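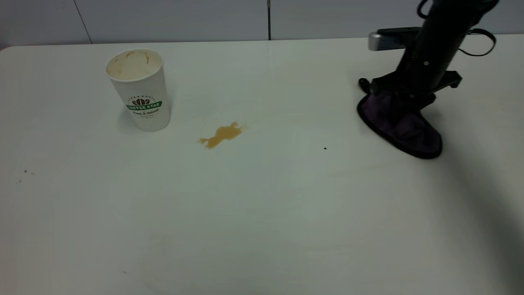 I've been putting off writing this one up because I wanted to live with it properly first, and because every time I sat down to do it I ended up making another coffee instead. Which is sort of the point, I suppose! Anyway, it's the Skitix hand grinder, the taller one with the folding handle, and I've had it long enough now to have opinions.

A bit of background. For years I bought my coffee ready ground from Lamptey, the little roaster down by the bus station, and it was perfectly nice for the first few days and then a bit flat for the rest of the bag. When I wasn't drinking that I was buying takeaways, and I did the sums on those in the summer and went very quiet for an afternoon. So I decided to get a grinder, and I didn't want an electric one on the worktop (we have a small kitchen, and the toaster and the kettle already fight over one socket).

## Out of the box

You get the grinder, a brush, a cloth bag and a leaflet in tiny print. No scoop, which annoyed me a little, but a dessert spoon does the job. It's heavier than I expected and feels solid in the hand. The handle clicks on with a magnet and unfolds, and when it's folded the whole lot slides into the bag and takes up no more room than a tin of beans stood on another tin of beans.

The grind setting is a dial underneath. It clicks round, and the leaflet suggests 13 clicks for a moka pot and 24 for a cafetiere. I found 24 left me with a slightly weak cup, so I've crept it down a couple and stayed there. My one real moan about the dial is that the numbers are the same colour as the metal. In my kitchen at six in the morning I can't read them at all, so I go by feel and count from zero.

## Using it every day

Right, the big question, how tiring is it? Less than I feared. Enough beans for one big mug takes me a little under a minute with a medium roast. Light roasts are another matter - they're harder, and the handle jams now and again so you have to back it up half a turn and go again. I did a light Ethiopian from Urnia for a fortnight and my shoulder knew about it.

It's quiet, too. Not silent, it makes a sort of gravelly crunch, but I can use it with the kitchen door shut while the rest of the house is asleep. My sister's electric one sounds like somebody drilling through a wall.

If you regularly make coffee for a crowd, I'd think twice. The hopper holds 28 grams and not a bean more, so when the family came over I was stood there filling and grinding, filling and grinding, while everyone else got on with the cake. By the third go I'd handed it to my nephew, who thought it was brilliant fun, so perhaps that's the answer.

## Cleaning

The leaflet says to brush it out weekly and take it apart once a month. I brush it when I remember. Taking it apart is easy enough, but there's a small spring and a washer in there that would love to go down your plughole, so do it over a tea towel. Putting it back together the first time took me ages because I had the washer upside down and the handle wouldn't turn. The drawing in the leaflet is no help whatsoever.

No water, by the way. They're very firm on that. Static is a bit of a nuisance in dry weather and you'll find bits of chaff clinging to the inside of the cup, but a good tap on the side shifts most of it.

## Compared with the Gretach

I borrowed a Gretach from a friend at work before buying, so I can compare them a little. The Gretach is lighter and cheaper and has a glass catch jar, which looks lovely, and I was terrified of it the entire time. It wobbled as I ground and the coffee came out uneven, with dust and boulders in the same spoonful. For a cafetiere you might not mind, but in the moka pot it made a muddy cup. The Skitix is much more even. On the other hand the Gretach has a bigger hopper and a rubber foot, and I do wish the Skitix had the foot - I grind standing up with it tucked against my jumper, and it slips.

## Was it worth the money?

For me, yes. The coffee is better, the bag from Lamptey tastes as good at the end as it does at the start (I buy whole beans now and they don't charge any extra), and I've gone from a takeaway most mornings to one on a Friday as a treat. I'd knock off a mark for the unreadable dial and another half for that leaflet. Call it 9 out of ten if you mostly drink darker roasts, and a mark or two lower if you like them light.

I'm thinking of getting a second one for my dad in December, though I'll put a dab of nail varnish on the dial at his favourite setting before I wrap it. If anyone's found a rubber sleeve that fits the tall model, do leave me a comment, as the one I ordered was for the short one and it's currently on the end of a rolling pin.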